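Ticket 152: Spare gripper fingers and a second arm — what do we order before the budget closes?

Opened by: Ataahua Prendergast
Status: waiting on purchasing
Opened: 19/03/2021

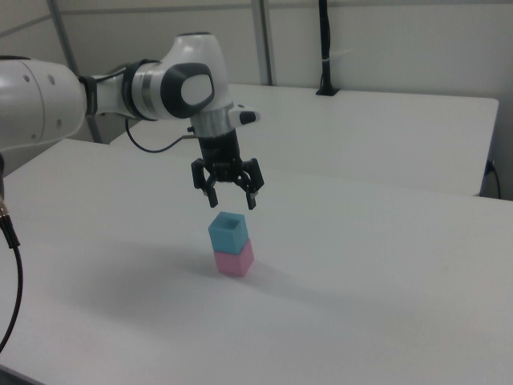
1. What I need sorted

Hi all, me again! I put in a request back in December for a second arm for the block stacking bench and it came back marked "incomplete," with no note on what was missing. I've been through the form line by line and I think I know what happened, so I'm logging it all in one place.

The arm line was fine. Curno's quote was attached, signed and everything. What I'd left off was all the stuff that goes around it — gripper, spare fingers, cables, mounting. I'd figured the gripper came in the box with the arm (it does from Janier, it doesn't from Curno, go figure) and the system won't pass an arm with nothing to put on the end of it.

2. What I've tried so far

- Resubmitted with the gripper added as a note. Bounced the same day. It has to be its own line with its own quote.
- Called Fourie for a price on the two-finger parallel type, same style as the one over the blue and pink cubes. They'll do it, but shipping is separate and they want to know the wrist fitting first. I've sent them the drawing.
- Asked Janier if they'd sell just the gripper. No. Very nice about it, but no.
- Added spare fingers, 3 sets. We're dropping into a stack of small cubes all day long and I'd much prefer to have fingers in a drawer than a bench sitting idle while we wait on a delivery.

3. Still stuck on

Cables! The cable runs on the current bench hang in loops next to the arm and I'd like the new one done properly from day one, with clips and a sleeve. I put $1,000 down for cabling and mounting together and the form flagged it as "unsupported estimate." Does anybody have an old invoice I can attach? Even a rough match would help.

Also, tables. I'm hoping we can skip buying one and use the white one we've already got behind the bench, but I need someone to check the load rating before I take that line off the request. I looked underneath for a label and came up empty.

4. Update, same afternoon

Found the Naturano invoice from the last bench build, so the cabling line now has something behind it. Fourie's quote is promised for next week. Please leave this ticket open until it's in — if it closes I have to start the whole form over, and I really don't want to do that a third time.

Related tickets
Bench power strip keeps tripping
Curno quote expired, need new copy
Who approves shipping charges?
Foam cubes vs. printed cubes, reorder
Janier service plan renewal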